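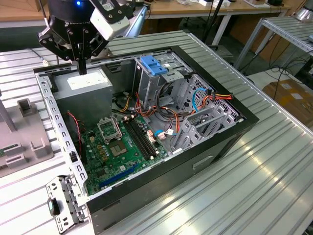 A gripper over the open case of a desktop tower at the Avthorpe lab.

The Robot That Feels Its Way Through Your Old PC

At Avthorpe, a small team is teaching an arm to take computers apart by touch, and it has started to get surprisingly good at the hard bits

The first thing you learn when you watch a robot try to unplug a cable is how much your own fingers know. You wiggle a connector without thinking. You sense the little catch give way, you back off when the board starts to bend, you shove a loop of wire aside with a knuckle. For a robot arm every one of those moves is a research problem, and for the past two years Mariama Kwofie and her group have been happily working through them one at a time.

Their project is called Rustar, and the job they have picked for it is taking apart old desktop computers. I had gone to Avthorpe in June expecting something slow and a bit dull. I stayed until the lights in the corridor started switching themselves off.

"People see a computer and think it must be easy, because a machine built it," Kwofie told me. "But it was built in order, with clean parts, all facing the right way. We get it at the other end of its life. Somebody has been in there with a screwdriver. There are cables where no cable should be."

That last part is what makes the work so much fun to follow. A factory robot can repeat the same motion all day, down to a hair, and as long as every part arrives in the same spot, all is well. A ten-year-old office PC gives you none of that. The drives may sit in a different bay. The power cables may be tucked away neatly or stuffed in by a person who wanted to go home. Even two towers of the same model rarely look alike once you open them up.

Most earlier attempts, Kwofie says, leaned hard on vision. Take a good picture, find the part, plan a path, go. Her team did the same at first, using a planner they called Kakakhel. It was quick and it was elegant, and it worked well right up to the moment the fingers touched something.

"Kakakhel was very sure of itself," says Kwofie. "It would see a plug, go to the plug, close on the plug and pull. And if what it had in its fingers was the plug and also a wire, it pulled that too."

Rustar starts from a different place. It still looks, but it treats what it sees as a first guess. When the fingers come near a part, the system slows down and makes a small, gentle test move: a nudge sideways, a light squeeze, a short lift. Then it compares the force it feels with the force it expected. If the two match, it carries on. If they don't, it changes its mind about what it is touching and tries another small move. The team calls these moves "questions," and after an hour in the lab I was calling them that as well.

A question might be as simple as this. The arm believes it is holding a single connector. It tugs very lightly. A lone connector in a socket should resist in one direction and give a bit in the others. A connector with a wire pinched against it feels springy instead. The difference is tiny, but it is there in the numbers, and Rustar has learned to spot it.

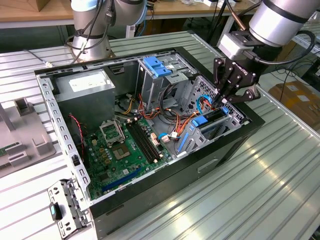
Two fingers close in above the power wires near the drive bays, with a second arm standing behind the case.

It learned that from people. Over one long winter the team recorded 1261 demonstrations, in each of which a person guided the arm by hand through one short step: loosen this, lift that, move the wire out of the way. The clever choice was to keep the bad ones. Whenever somebody fumbled, slipped or had to start over, the recording stayed in the collection, along with whatever the person did to recover.

"At first we were embarrassed and threw them out," Kwofie admits. "Then we noticed the robot only knew what to do on a good day. It had never seen anyone get stuck."

Once the fumbles went back in, the change was big enough that the group ran the whole comparison again to make sure they hadn't mixed up their files. A system trained on the clean recordings alone tended to freeze or push harder when something went wrong. The one trained on everything would let go, back up a little and come in from a new angle. I watched it do this with a stubborn plug and found myself leaning forward in my chair as if that would help.

The tests cover 15 different steps, from lifting out a loose bracket to moving a bundle of cables so that the part underneath can be reached. Rustar gets three tries at each. If it still hasn't managed the step, it stops, raises the arm and calls for a person. That rule came from early visits to Prendora, a recycling firm that has been advising the group. The people who run the sorting floor there were polite about the speed of the robot, but what they cared about was whether it would quit before it tore something.

Stopping in good time turns a slow helper into a useful one. A worker who has to watch every move might as well do the job alone. A worker who gets called over only for the awkward cases can look after several benches, or take on the parts that need real judgment, like deciding whether a board is worth testing and selling on.

There is good money and good sense in that. When an old PC goes through a shredder, the metals come out mixed together and need to be separated again, and any part that could have lived another few years is gone. Taken apart by hand, the same machine gives up its memory, its drives and its power supply in one piece. The trouble is that doing it by hand takes time, and plenty of machines never get that chance.
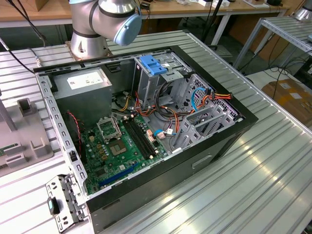
Cables remain the toughest opponent, and Kwofie's face lights up when you bring them up. A metal part stays the same shape whether you look at it or lean on it, while a wire takes a new shape each time it is touched, so any plan made a moment ago may already be out of date. An ordinary tower serves up plenty of them. In the one on the bench at Avthorpe, a bundle in orange, yellow, red and black snakes from the power supply area across the middle of the case toward the drive cage, while two blue data cables curl off on paths of their own and a thin red-and-black wire bends down along the left wall. Rustar doesn't try to model all of that. It picks out the stretch of cable it wants to move, asks its gentle questions, and pays attention only to what happens near its fingers.

I like how modest that is. For years, one popular idea was that a robot ought to build a full picture of the world before it dared to act. Here the picture can be patchy, as long as the robot keeps checking. A person reaching behind a TV to find the right plug works the same way, mostly blind and quite content.

The team has been careful about what it claims. The success rate drops when a step calls for both hands at once, such as holding a cage steady while pressing its latch. Plastic clips are another sore spot. The force that opens a clip and the force that snaps it are close together, and old plastic gets brittle, so a question that was gentle enough for one machine can be too rough for the next. Kwofie keeps a coffee can of broken clips on her desk and shook it at me as proof.

Speed is the other limit. All those small test moves add up. Each question takes three seconds on average, and a tangled case can call for a lot of them. The group is now working on letting Rustar skip the ones it can safely do without. If the last tug on a wire felt just as expected, there may be no need to test it again before the next short move. Early runs with this shortcut look promising, though the results are too fresh to publish and Kwofie would not be talked into giving me a number. I did try.

What comes next is the part she is most eager about. So far Rustar has been trained and tested on desktop towers only, and she wants to find out how much of its sense of touch carries over to other things. Her guess is that the questions themselves will travel well, even if the parts look nothing alike. A stuck connector feels like a stuck connector in a printer or a game console. A first trial with printers is planned at Prendora, where there seems to be an endless supply of them and no great fondness for any.

Late in the afternoon I asked whether I could try guiding the arm myself. It moves more easily than you would expect, with a smooth, heavy feel, like pushing a boat away from a dock. I aimed for a connector, missed, caught the wire beside it, let go and went back in from the other side. When I finally had it, Kwofie was already typing.

"That was a good one," she said. "Do you mind if we keep it?"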